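List home | Threads | By date | Search

Re: Labelling seed packets for the Sullau swap
22 October 2024
5 replies | Share

> Has anyone found a way of marking saved seed so it can still be read
> by March? Half of mine from last year are a mystery. I have beans
> that might be peas. Also, is it worth writing down the year, or does
> everybody just sow the lot?

Oh, I'm so glad you asked, because I've become a complete bore on this at home! Write down the year, always. Parsnip seed is hardly worth sowing after its first spring, while tomatoes will come up happily after 5 years in a tin (mine did, nearly every one of them). If you don't know the year you end up nursing a tray of bare compost for a month.

I put three things on each label: the name, the year, and where the plant stood. The last one sounds fussy, but with squashes it's a lifesaver. My Tavent climbing beans grew at the far end of the plot, well away from the runners, and they've stayed lovely and true.

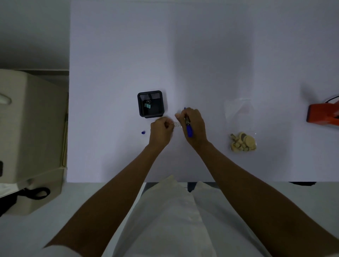
When should the label be written?
On the day you pick, before the seed goes anywhere near a windowsill. Mine goes into the saucer with the drying seed and then moves into the packet with it.

As for drying, give it longer than you think. I leave peas and beans for 3 weeks in the back bedroom, spread out on plates, and if a bean still takes a dent from my thumbnail it stays put. Small seed like lettuce is much quicker. Then it's paper envelopes inside a biscuit tin, somewhere cool. Please don't use plastic bags unless the seed is bone dry, I lost a whole year of leeks to mould that way.

We had 109 packets on the table at Sullau last time and I'd love to see more flowers this year! I can bring plenty of Asamoah marigold, and I have 400 spare envelopes if anybody is short. Still hoping for some broad beans, any sort, if you've got them.

Reply | Forward | Previous in thread | Next in thread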